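Undon pad detachment fault

The Undon pad detachment fault was a defect in the finger pads of the Undon, a two-finger gripper made by Stuletti and used by the automation firm Tridier for sorting and handling library books. It caused pads to work loose from the finger while the gripper was closing. No injuries were recorded, but 44 grippers were withdrawn in April and the sorting line at Oprea was stopped.

The fault was first reported by Hamdia Ejigu, a technician at Oprea, who found a pad lying in a returns tray. Later checks showed that the screws holding the pad block to the arm could back out after around 600 closing cycles. The maker's stated service interval was 2,000 cycles.

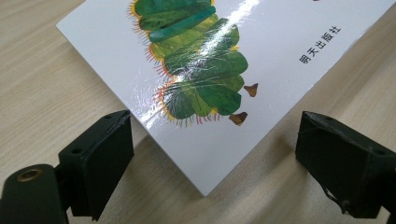 Thin books were the hardest items for the Undon to handle. The fingers had to come in low on either side of the cover and close evenly, and a loose pad would tilt and press its upper rim into the book. Paperback picture books suffered most. Their covers are often laminated, and a glossy one can throw a streak of glare across its own artwork, as on the green caterpillar, which made creases hard to spot at inspection. Oprea listed 66 books as damaged.

Eldana Abdella led the review for Tridier. Her report blamed short screws and the lack of any thread-locking compound, and noted that the controller had no means of detecting a missing pad. It kept closing until the set force was reached, even with bare metal against the cover.

Stuletti supplied longer screws and shortened the service interval to match the report. A later software update stops the gripper if the fingers close further than expected. Wear along the pad edges was treated as a separate matter and was not covered by the repair.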